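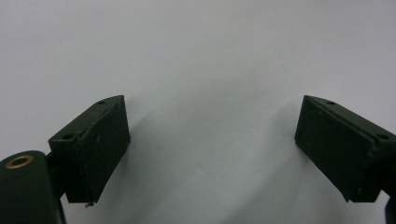

Jaruvham, August

Chapter 11
Plain Surfaces

I've always had a soft spot for a bare worktop. Pale, a bit greyish, matt, nothing on it yet – give me one of those and a mug of tea and I'm happy for the whole morning! My old teacher Ionuț Moldovan used to make us start every term by clearing our benches right down to the boards (the groaning was terrible) and then simply looking at them for a minute or two before we were let near the paint.

I thought it was daft then. I do it with my own classes now.

In the last chapter we filled shelves and drawers, and you'll remember how quickly we ran out of room. In this one we go back to the surface itself: how to choose it, how to cover it and how to keep it fit to work on. We'll look at painted board first and then at paper, and I'll try to be fair to both, though I'm a paper person and it'll probably show. A matt sheet is kind to tired eyes. Gloss throws the lamp straight back at you, and you end up shifting your chair about all afternoon.

You'll need a board 60 centimetres deep for the exercises, a soft brush, a dry cloth and a sheet of paper big enough to hang over the front edge. If you're working in a shared room, bag your corner early. Mine at Jaruvham was beside the radiator, lovely in winter and hopeless for drying paint evenly.

A word about dust, too. It shows up far more on dark things than on pale ones, so wipe your tools as well as your table. I like to do the tools first and the table last, working from the back towards me.

Right, sleeves up. Put everything you own on the floor or on a chair, and turn to page 162, where we start with the brush.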